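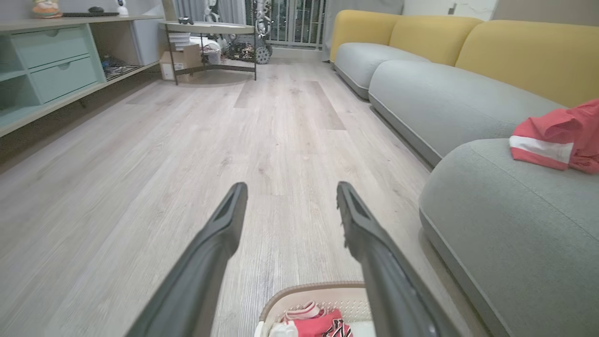
Skeslow Bulletin, Issue 46, page 38

Sunday, July 19, 2020

Collecting laundry episodes in furnished rooms

The group at Ziltau that gathers manipulation data for the Cuervo controller stopped working in its own laboratory in May. The collection lead, who asked to be identified by job title only, said the decision followed a run of tests in which the controller did well on a bench and badly in a flat.

"On the bench we had one table, one light and one set of towels," the lead said. "The policy learned the table. We moved the basket onto a floor next to a sofa and it reached for a height that no longer meant anything."

Collection now takes place in furnished living rooms. The operators do not clear them first. Cushions, cabinets, curtains and whatever is standing on the side tables stay where they are, and the only preparation is to agree where the basket goes and which clothes are used. The task as written in the protocol is short: pick up a garment, bring it over the basket, let go. The lead said the shortness is deceptive.

"People read that and think of a single motion. In the data it is at least four phases, and the one that goes wrong is nearly always the first. The gripper closes on one layer of cloth or on three, and from outside you can't tell which. The label has to come from what happens afterwards."

Clothing is chosen to be awkward. Sports kit is useful to the group for its thin, slippery fabric and contrasting trim, and similar colours are mixed on purpose. "If the thing in your hand is red and the thing already in the basket is red, the model has to find the boundary from shape and shading. With a white towel over a dark basket it can cheat on colour. We want episodes where it can't."

Each episode is recorded through a camera at each wrist and another looking down on the arms from above. The three views disagree often, and the group keeps all of them. The wrist camera sees the fingers, the near floor and, when the arm is level, a good deal of the room. In the last few centimetres before a grasp it may see little but cloth. The upper view keeps both arms in sight but loses the fingertips behind the fabric.

Asked which view matters most, the lead declined to rank them. "We trained with each one removed in turn. Every version got worse, but at different things. Without the wrists it missed grasps. Without the upper view the arms got in each other's way."

Synchronisation took longer to solve than the mechanics. Early recordings used the clock on each camera, and the clocks drifted. The group now takes all timestamps from a single logger made by Bosard and rejects any episode in which one stream has dropped out, even if the motion itself was good. Cables are the usual cause. They run down the outside of each arm and have to be slack enough for a full reach without catching on the furniture.
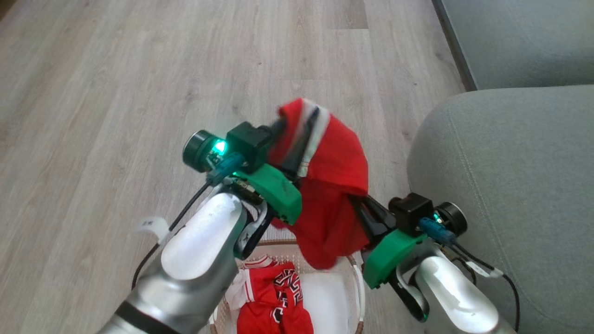
Two-handed episodes are collected separately from one-handed ones. A small item can be lifted by either arm alone, and operators tend to do so if left to choose. For the two-handed set they are told to take the garment at two points and to hold it above the rim before release. "The hold is boring to perform and we get complaints about it," the lead said. "It gives us a stretch of frames where the cloth is hanging and almost still. Those frames are the cheapest supervision we have for where the fabric is going to fall."

The target is 200 accepted episodes for each room. A room is finished when it reaches that number, whatever the state of the schedule, and the next room starts with a new basket position and a fresh sort of the clothes. Accepted does not mean tidy. An operator who drops a sleeve over the rim and goes back for it has produced an episode the group wants to keep, provided the correction is recorded from start to finish.

"We used to throw those out," the lead said. "Then we looked at what the controller did after a fumble, and it did nothing. It had never been shown a second attempt. About the only thing we reject on behaviour now is hesitation, where the operator stops to think and both arms just hang there. The model copies that very faithfully."

Annotation is done after the session by a different person from the operator. The annotator marks the frame of first contact, the frame at which the garment leaves its support, and the frame of release. Disagreement is highest on the second of these - a garment lying across a seat can be half lifted for a long time. The protocol settles it by taking the last frame in which any part of the cloth touches the support in any view.

Variation between operators remains unresolved. One approaches from above with the fingers nearly vertical, another comes in low and pinches an edge. Both styles work, but a model trained on the mixture sometimes starts one and finishes with the other. The lead said the group has tried adding an operator label to each episode and is not satisfied with it.

"It helps in training and then you have to pick an operator at run time, and I have no good rule for that. For the next rooms we will record both styles on the same garment in the same position, back to back, and see whether the model can separate them without being told."

The next rooms have been chosen. One has a rug, which the present set does not cover, and the lead expects the first day there to be spent on the low approach.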